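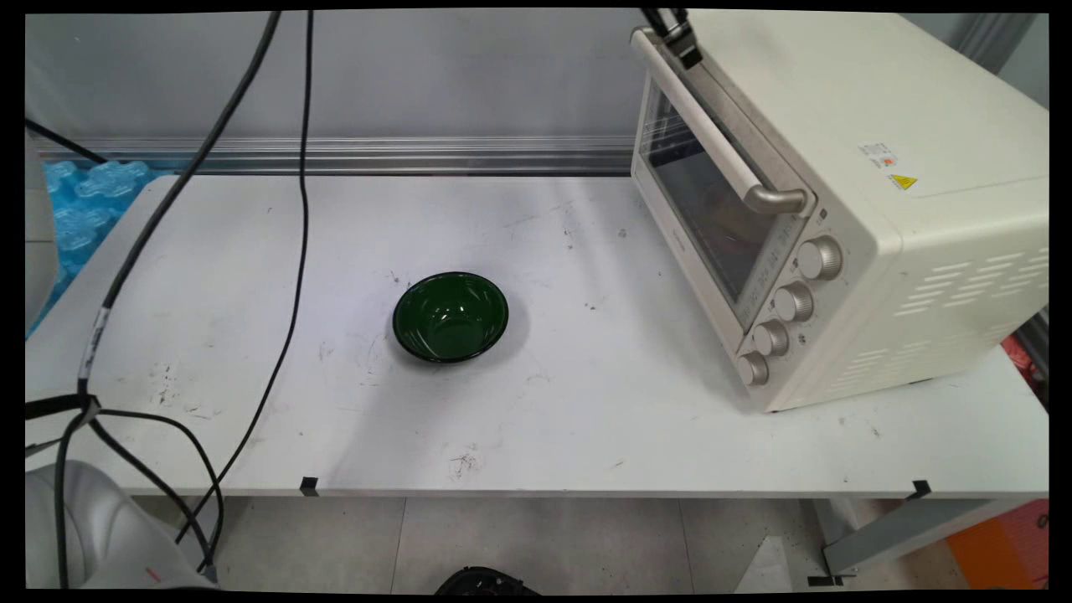

A countertop toaster oven and one small green bowl, on a white table.

In Defense of the Small Oven

By Pramila Goel
Last updated: 29 November 2020
Reading time: 4 minutes

I have a full-size oven, and I used it twice in June. Both times it was for a tray too big for anything else. The rest of that month's cooking, apart from what happened on the stove, came out of a toaster oven.

My view is that most households of one, two or three people should treat the toaster oven as the oven and the big one as the spare. Kitchens are still planned the other way around. The large oven gets the best spot in the room, built in at great expense, and the small one gets whatever is left over, often a corner behind the bread where the door can't open all the way.

The usual complaint is counter space. It's a fair one. A toaster oven is a big box, it can't be hung on a hook, and it needs clear space around it because the sides have vents and the whole thing throws heat. My friend Kusum Dixit gave hers away for this reason and doesn't miss it. But she kept a stand mixer she uses for one cake a year, and a knife block with slots for knives she doesn't own. I'd look at those first. If a thing gets used every day, it has earned its place on the counter. If it gets used once a year, it can live in a closet.

I also don't think a small oven has to go on the counter. Mine sits on a plain white table I bought secondhand for 45 dollars. The top is scuffed and I've stopped trying to get the marks out. What I wanted was a surface where I could put the oven at an angle, with the door facing me as I walk in from the hall, and still have open table in front of it. That open stretch matters more than the oven does. You need somewhere to set a hot tray down without moving three other things first.

So I keep one bowl out, and that's the rule. It holds whatever is going in or coming out: chopped garlic, a beaten egg, a handful of walnuts. A small, glossy bowl is best because it rinses clean. Once a second bowl joins it, there is a third by evening, and after that the mail arrives.

Then there are the controls. I like knobs. The model with four round ones down the front takes a day to learn, and after that your hand knows where to go. My sister-in-law, Urmila Bhardwaj, has a newer oven with a touch panel and a menu of presets, and she has to put on her glasses to make toast. I don't see what was gained. The printed markings around knobs can be faint, I'll give her that. Mine have mostly worn off at 300 degrees, so I put a dot of nail polish there, and it has held up fine.

There are things the small oven does badly. It browns unevenly, and the back left corner of mine will burn a cookie while the front right is still pale. You have to turn the tray. Bread is hard, since the loaf rises close to the top and scorches. A turkey is out of the question. I'm not telling anyone to rip out the big oven – only that it's a poor tool for two baked potatoes, and two baked potatoes is what most of us are making.

It heats up fast. I don't wait long before the food goes in, and in summer the kitchen stays bearable. I also clean it more, because wiping out a small box takes 7 minutes and I can reach the back wall. I put off the big one until it smokes.

If you already have a toaster oven and mostly use it for toast, try one week of cooking dinner in it. Pull it out of the corner, give the door some room, and clear the space in front.

Related
The Case Against the Knife Block
One Good Bowl – Maj-Britt Wallin
What I Keep Under the Sink – Iñaki Ibarra
Secondhand Tables Worth Buying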